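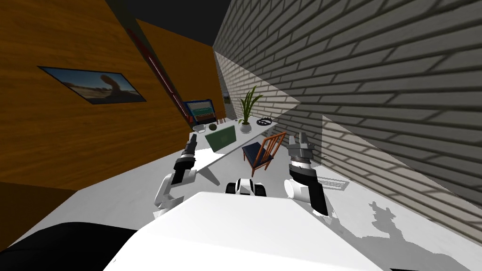 Mill scrip and shop tokens at Urnmont
Notes for the Tuesday evening talk, Tue 2 November
Speaker: Fulvio Cocco

Opening

Thank the society for the invitation. Say at the start that this is a talk on one town and one short run of paper money. I will not get into the national currency question. Questions at the end, please, except for dates, which people can shout out if I go too fast.

The town

Urnmont had one large employer, the Elum mill, and one bank branch, which opened two days a week. Wages were paid in coin every second Saturday. The coin came up by wagon from the railhead at Trunent. Most of it went back down the same road within the month, because the shops bought their stock in Trunent and had to pay for it in coin.

So the town never held much small change. In a normal year this was a nuisance. People ran accounts at the store and settled when they could.

The shortage

In August the bank stopped sending silver. The branch manager's letter says the head office had "no fractional coin to spare at present." He had larger notes, but a large note was no use to a man who wanted bread and lamp oil. Read the letter aloud here. It is short.

The mill missed one payday. On the next one it paid in paper.

The Elum notes

Pass round the photocopies. Ask for them back.

Three values: 10 cents, 25 cents and 1 dollar. Printed on one side only, black on buff card, by a job printer in Trunent who mostly did auction bills. The border on the 25 cents is the same one he used on his auction bills that year.

Each note was signed by the mill cashier and numbered by hand. The ledger gives 400 of the dollar value. I have not found a figure for the smaller ones. The ledger page is torn at that point, and the next page begins with a purchase of belting.

The wording matters. The notes say "good for" and then the amount, "in merchandise or in coin when available." They do not say "pay to the bearer." My reading is that the mill had been told to avoid anything that looked like a banknote. I can't prove that. There is no lawyer's letter in the papers.

Rizzi's tokens

Rizzi kept the second-largest store. He took the mill paper at face value for the first few weeks, then began taking 5 cents off the dollar. There was a complaint about it in the newspaper, and his answer the week after. He said that he could not pay his own suppliers in card.

He then put out brass tokens of his own, 5 cents and 10 cents, with his name on one side and the value on the other. No date. They were given as change and were good only at his counter. I know of 16 today, most of them the 5 cents. Two have a hole near the rim.

Redemption

Coin came back in the winter. The mill called in its paper and gave people three weeks to bring it to the cashier's window. The cashier's book shows 230 of the dollar notes paid off and burned. Some may have been redeemed later without being written down. Only 7 are known now, all in the dollar value, and every one has been folded.

Rizzi never called in the tokens. His son was still taking them across the counter years afterward.

If there is time

Forgeries. One dollar note has a signature that does not match the others - the capital letters are wrong and the ink is a different color. It could be a forgery, or an assistant signing while the cashier was away. Show the two side by side and let people decide.

Close

Ask whether anyone has family papers from Urnmont, above all store account books. The smaller mill notes are what I most want to see. Leave contact cards on the table by the door.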